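# Bridero Color Names

Reading time: 3 min

Bridero is a plain-text list of everyday color names matched to written descriptions of colored things. It holds 168 names, sorted into 16 families. The list was put together for people who label photos, write catalog copy or build search tools, and who need one agreed word for a shade instead of five.

## What is in the list

Each row has a name, a family, a short note on use and up to three near neighbors. The near neighbors are there to settle arguments. If you can't decide between "brick" and "rust," look at both rows and read the notes. Rows are separated by line breaks and fields by tabs. There are no hex codes in the main file. Those live in a side file called Cernora, kept apart so that a change to a code does not look like a change to a name.

## Sources

The names came from two older lists, Mayrhofer and Bostska. Mayrhofer was made for yarn and fabric and is strong on browns, grays and off-whites. Bostska was made for house paint and has too many names for beige. We merged the two, dropped trade names and kept the plain word wherever there was one. Spelling follows American use – "gray," never "grey." 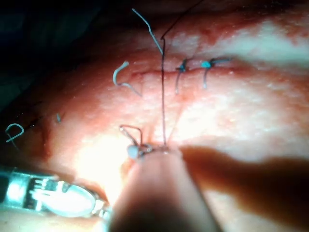

Names for reds and pinks gave the most trouble. Fabric people stretch "rose" to cover nearly everything, and paint people split the same stretch into a dozen names. The rule in Bridero is to name the main surface first and then anything that sits on it. Stitched tissue under this rule is "pinkish red," the seam of the incision goes one step down to "darker red," and the tied knots are plain "blue." The loose strand near the top gets "pale blue" as a separate entry. Do not average the colors of a whole photo.

## Known problems

- The green family is thin. Most of its names come from Mayrhofer.
- 4 names appear in two families on purpose. Teal is one of them.
- Very dark shades are hard to separate. Use "nearly black" when you can't tell navy from black.
- Metallic and see-through materials are not covered.

## Changes

Version 3 went out in August. It removed the food names, apart from "orange" and "olive," and fixed tabs that had turned into spaces in the purple family. Older versions are still in the archive folder but get no fixes.

Contact: use the issue tracker | © Bridero | Back to top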